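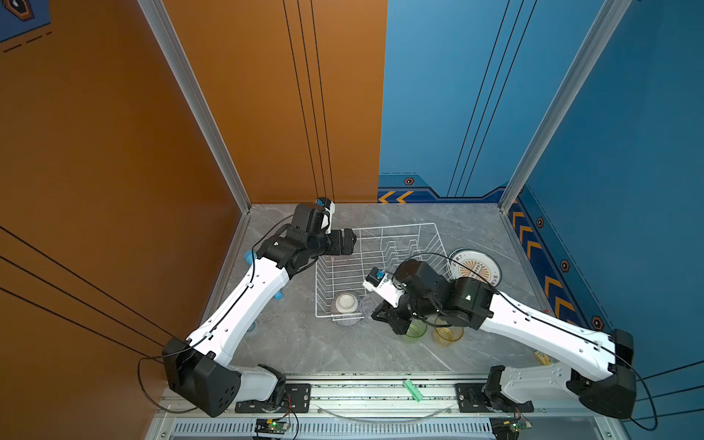
Chapter 7
Drying, Draining and Putting Away

Before you read

Write down how dishes are dried in the place where you live, and then write down why. Most students can fill half a page on the first question and one line on the second. Keep the page. You will need it for Exercise 4 at the end of the chapter.

7.1 A step that gets very little study

Chapter 6 ended with clean dishes beside the sink, which is where most household manuals end as well. The older ones spend pages on the order of washing (glasses first, greasy pans last) and on the temperature of the water, then finish with a sentence like "dry thoroughly and put away." How thoroughly, with what, and how long it takes are left to the reader. Newer guides have more to say, though a good part of it comes from people who sell racks.

This chapter treats drying as a job in its own right. It asks what a dish rack does, which pieces it does it well for, and how much of the usual advice holds up when someone stands in a kitchen and checks. Some of it holds up nicely. Some of it seems to have been copied from one book to the next for a very long time.

Terms used in this chapter

Draining: the removal of water by its own weight. It is fast at first and then nearly stops.
Air drying: the loss of the remaining film of water to the air. It is slow and depends on the room.
Pooling: water held in a hollow that cannot drain, such as the ring under the foot of an upturned bowl.
Nesting: the resting of one piece inside or against another so that little air can pass between them.
Load: everything washed in one session, whether or not it fits in the rack.

Students often mix up the first two terms. A plate that has stopped dripping has drained. It may still be a good while from dry, and if it is stacked in a cupboard at that point the water goes into the cupboard with it.

7.2 What a rack is for

A wire rack holds dishes at an angle and lets air reach both sides. Those are its two jobs, and a plain rectangular one with slots for plates can do both. Everything added to that basic pattern should be looked at with some suspicion. Tiers, swing-out arms and special holders may help in a particular kitchen, but they also take up counter space and have to be cleaned.

Plates are the easy case. A flat plate standing in a slot presents a steep surface, and water runs off it quickly. The dividers are shaped with this in mind, and it is fair to say that the common rack is a plate rack that puts up with other things. Plates with a deep rim do less well. The rim catches a line of water along its lower edge, and tipping the plate the other way usually moves the line to the other side of the rim.

Bowls are harder. Turned upside down, a bowl drains well on the inside and badly on the outside, where the foot ring makes a small dish of its own. Stood on edge between dividers, it drains on both sides but takes the room of several plates and is apt to roll. Household books nearly always recommend the first position. Few of them mention the foot ring, which is why so many people get a wet sleeve when they pick up a bowl they thought was dry.

Cups and tumblers are harder again. A tumbler placed mouth down on a flat counter seals in damp air, and the inside can fog and stay fogged. Mouth down on wires, it does better. Mouth up, it dries in time but keeps whatever water was left at the bottom until that water has gone off into the air. Plastic tumblers have a name for staying wet longer than glass. There is a sound reason to believe it: water tends to bead on many plastics and run off in a sheet on clean glass, and plastic holds less heat from the wash water to help the drops along. Still, test it on the cups you have before repeating it to anyone.

7.3 Claims worth doubting

"Air drying is always cleaner than towel drying." The word to question is "always." A towel that has hung damp by the sink and been used on hands, counters and dishes alike is a poor thing to rub on a clean plate. A fresh, dry towel kept for dishes is another matter. The comparison usually offered sets the worst towel against the best rack, and a rack with a slimy tray under it is left out altogether.

"Air drying costs no time." It costs no working time while the dishes stand. The pieces must still be put away, and until they are, the rack is full and the next load has nowhere to go.

"A bigger rack solves the problem." A bigger rack often becomes a cupboard. People take tomorrow's bowl straight from it, and the shelves behind them stay half empty. Whether that is a fault is a matter of opinion. If it suits the household and leaves enough counter to cook on, the authors see no reason to object.

"Load from back to front." We have met this rule in a great many books and have never found a reason attached to it. Loading large pieces before small ones makes more sense, and the two rules give different results whenever the large pieces are washed last.

7.4 Case: the Clurstead kitchen

The shared kitchen at Clurstead House serves 35 residents and has no dishwasher. The house bought several Flotach two-tier racks after a sales leaflet promised that drying time would be cut in half. The leaflet did not say half of what. For one month in June the residents kept a log, noting when each load went into a rack and when it was put away. They recorded 766 loads.

The log showed that loads in the new racks were put away sooner than loads in the old single-tier ones. It would be easy to stop there. However, the new racks stood beside the window and the old ones in a corner by the refrigerator, and the log recorded when dishes were moved, which can be long after they are dry. Nobody had written down what was in each load, either. The Clurstead figures tell us something about how people use a kitchen. They say very little about racks.

A later log at Bañuelos Hall, using the same form, added a column for the contents of each load. We return to it in Section 7.9, along with the Ganurska method of drying on a folded cloth, which has more admirers than evidence.

Questions to keep in mind as you read

Which pieces in a mixed load are the last to dry, and would changing their position help?
What would the Clurstead residents have had to record to support the claim in the leaflet?
Is "dry" something you judge by sight, by touch or by a clock, and would two people in your household agree?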